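[Gullcombe-bars] Re: mushy underside, again

Date: September 8, 2022
Message 547 in archive
Previous by thread: mushy underside, again
Next by thread: (none)

On the subject of dishes, the member from Ukham wrote:

> I have now gone through three dishes since spring and every one of them
> turns the bottom of the bar to pudding. First a glass one (pretty, flat,
> basically a pond). Then one of those wooden racks from Skov, which was
> fine until it grew a black stripe down each slat. Then the Trurnano
> ceramic one everybody on here raved about, with the single hole in the
> middle. The hole plugs up with soap by day two and after that it is a
> bowl.
>
> My bars are a soft olive recipe, cured four weeks, sometimes a bit over.
> Before anyone starts, yes, I know, longer. I don't have longer. I have a
> shelf and a family who use soap.
>
> Questions. Is there a dish that works under a bar with a shaped bottom,
> or is that hopeless? Does the size of the openings matter? And does
> anyone still use plastic or are we all too good for it now?

I still use plastic. I am not too good for it. I was briefly too good for it around the time I bought the same Trurnano dish you did, and I can confirm the bowl. Mine holds paper clips these days and does it very well.

What I'd point you toward is the plain open-grid kind, a box with a rim and a lot of slats crossing each other on the bottom. Mine is pink. The pink isn't a technical requirement, it was what the store had left. The green flower-shaped bar is a molded one with lettering on top, so you can judge how much of a fancy outline ends up over the holes. 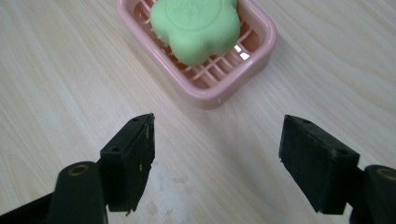

Gullcombe Soap and Bath Circle, general discussion list

So, your questions, in the order I feel like answering them.

Size of openings matters more than anything else about the dish, in my experience. Small round holes are useless. A drop of soapy water sits across a small hole like it's paid rent there. Slots and diamonds are better, and the more of the floor that is missing, the happier I am. If you can hold the empty dish up to a lamp and see plenty of lamp, buy it. If the salesperson asks what you are doing, you are on your own.

Shaped bars are not hopeless. The thing to watch with a flower or a scallop is the lobes, because they're thinner than the middle and they go first. On a grid with wide gaps a soft lobe will sag down between two slats and then you get that waffle print, and then the waffle print holds water, and we're back at pudding. So you want lots of slats set fairly close with air between them, which I realize sounds like I am contradicting the paragraph above. I am, a little. Think chain-link fence over picket fence.

The other thing is how you set the bar down. I used to drop it in flat side up with the lettering showing, because I'm vain and I like my lettering. It lasts longer if you turn it over every time you use it, so both faces get a turn in the air. The lettering goes, of course. The lettering was always going to go. I've had members tell me they can't bear to use a bar with a nice stamp on it, and I've seen those bars, and they are in a drawer with cracks in them smelling of drawer.
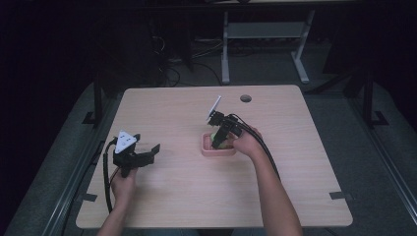 As for whether the dish needs legs: it needs something. A grid sitting flush on a wet sink is just a patterned puddle. Check underneath before you pay. If the floor of the thing is level with whatever it's standing on, the water has nowhere to go and it will go nowhere with great patience. Some dishes come in two parts, with an insert that lifts out over a tray, and those are good so long as someone in the house empties the tray. In my house there is no such person. I found that out by picking one up and pouring gray jelly into my sleeve.

You can fix a flush dish with four of those clear stick-on bumpers people put on cabinet doors. They fall off in about 161 days (I write things on the calendar, don't judge me) and then you put on four more. The sheet they come on seems to last forever, so I wouldn't call it a running expense.

On the Skov rack: you can save it. Scrub it, dry it out completely somewhere warm, sand the stripe off and oil it. Then do it again next month, and again the month after, and by the time you've been through that cycle a few times you'll be asking people about plastic. I like wood. I like it under the soap dish, where it's called a table and stays dry. For drying bars between batches, though, I do still use wooden slats, since a curing bar isn't wet in the same way and the mold never gets a start.

Cleaning the grid kind is the one real nuisance. Soap gets packed into the corners where the slats meet and sets like grout. Don't go at it with a knife, I've snapped two slats that way. Drop the whole dish in a bucket of hot water, go have lunch, and rinse it. An old toothbrush gets whatever's left. Mark the toothbrush somehow. Please mark the toothbrush.
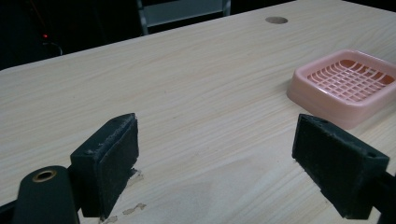 And about your recipe. You told us not to start and I'm going to start. A soft olive bar at four weeks is going to melt on anything short of a wire rack in a desert. I'm not saying wait a year. I'm saying make twice as much in one go, put half of it at the back of the shelf behind something your family doesn't like, and forget it until October. Cut the bars a bit thicker too. A little less water in the batch also helps, but go down in small steps, and check your numbers in the calculator before you pour, particularly if you're using a flower mold with deep edges, since a thick batter won't fill the lobes and you get a row of sad clouds.

If you want to compare dishes properly, take two bars from the same batch, weigh them, run one on the grid and one on whatever you've got, swap sinks halfway through and weigh them again dry. Post what you get. There are 411 people on this list and as far as I can tell we've all been going on feelings.

I have a spare grid dish, same as mine, also pink. If you're coming over to Gullcombe for the fall swap I'll bring it and you can have it for a bar of the olive. A cured one.

--
To leave the list, send a blank message with "unsubscribe" in the subject line. Please trim your quotes when replying.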